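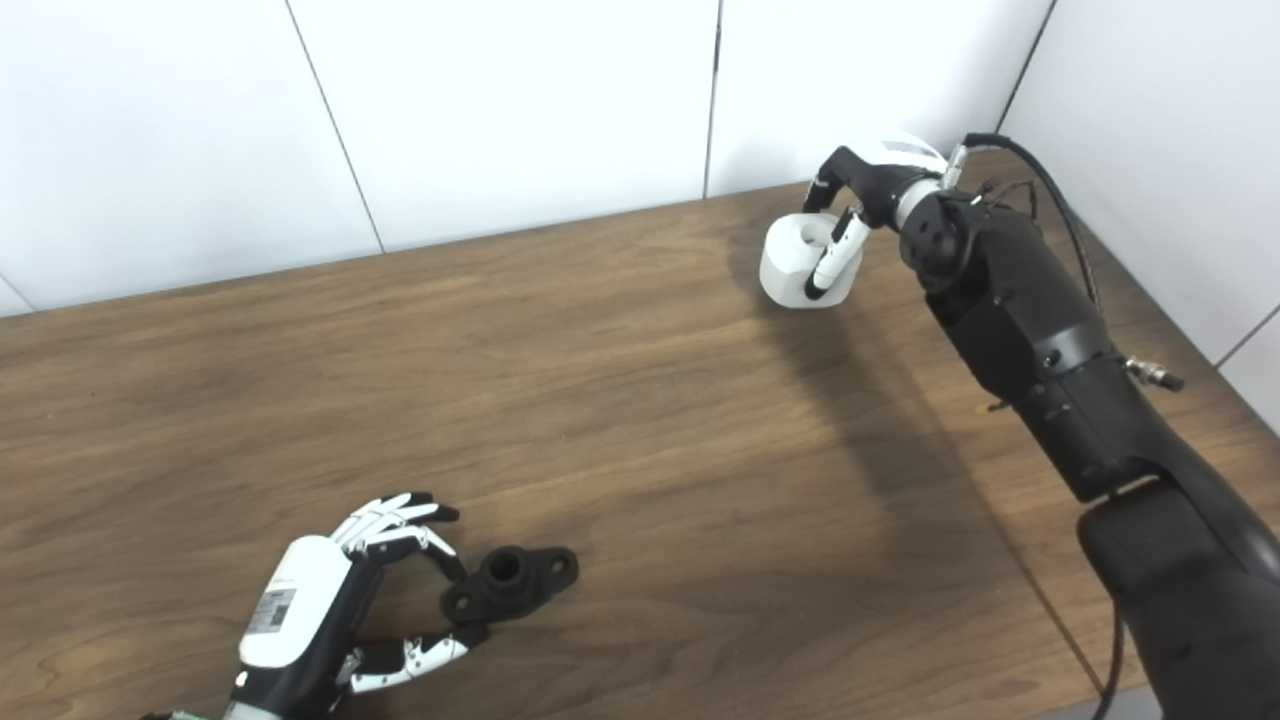 Wood table pushed up against white wall panels – how do I keep both looking decent?

Posted by Trinska, 23rd July

Hi all! We finally got our back room set up, with large white panels on the walls and a wooden table shoved right into the corner. The top is a warm brown with lots of fine streaks in it and I love it. What I don't love is the line where the table meets the wall. Crumbs and dust go down there and then I get a gray smudge on the panels, right at table height. I also have one of those thick white ring-shaped pieces (like a fat spool with a hole through it) that lives on the table, and I'm scared of it leaving a mark on the wood. I've been using plain dish soap on everything so far. The table came from a secondhand place in Kurnholm and I have no clue what finish is on it. Should I be oiling it? And do the dark lines between the panels need anything special?
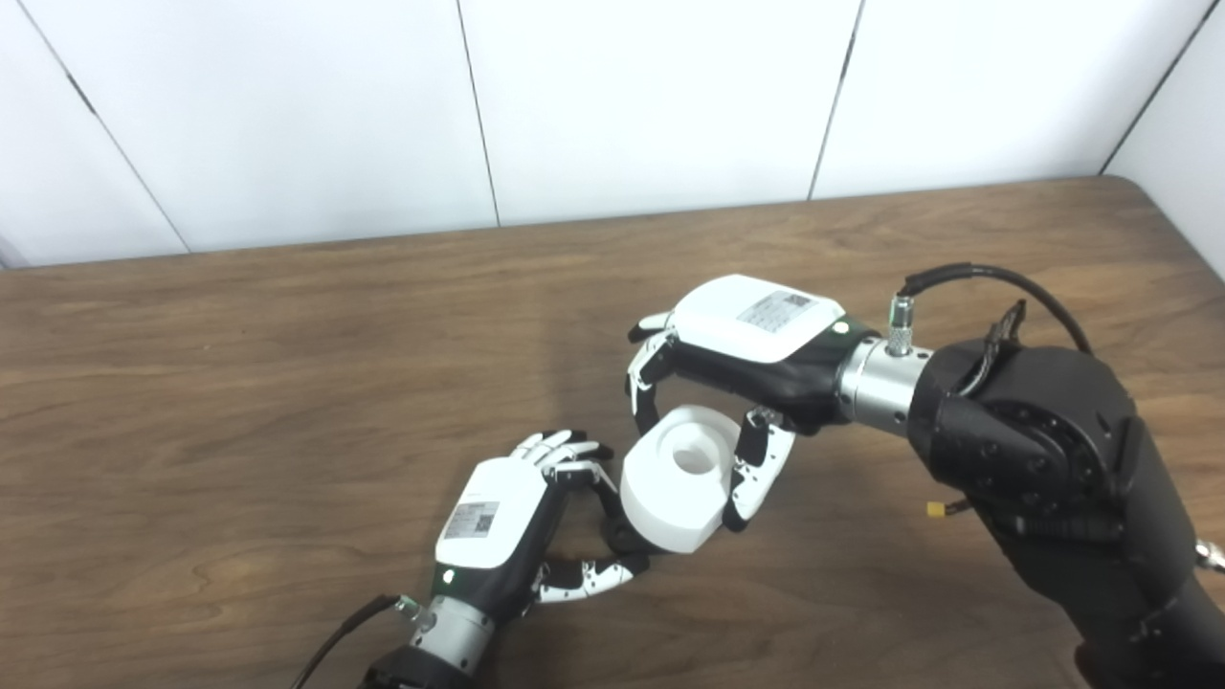 Forgot to add, the table has a curved back corner, so there's a little gap there that the vacuum won't reach. I can move the table, but it's heavy and I'd like to do that maybe twice a year, tops!

Jekau_kitchen

Don't oil it until you know what's on it! Put a drop of water somewhere out of sight and leave it for 20 minutes. If it sits there in a bead, you've got a sealed top and oil will just go sticky on you (ask me how I know – I spent a whole weekend in June wiping mine back off). If it soaks in and goes dark, then you can think about oil, and you'll want thin coats.

For the wall, pull the table out 3 inches and leave it there. You'll get a duster down the back and the smudge should stop, because it's probably the table edge rubbing. The dark lines just want an old toothbrush and warm water. Stick felt dots under the ring thing, a pack of 60 cost me next to nothing and I'm still using them on everything.

2245mags

just use a damp cloth, mine's been fine for years. no idea about the panels sorry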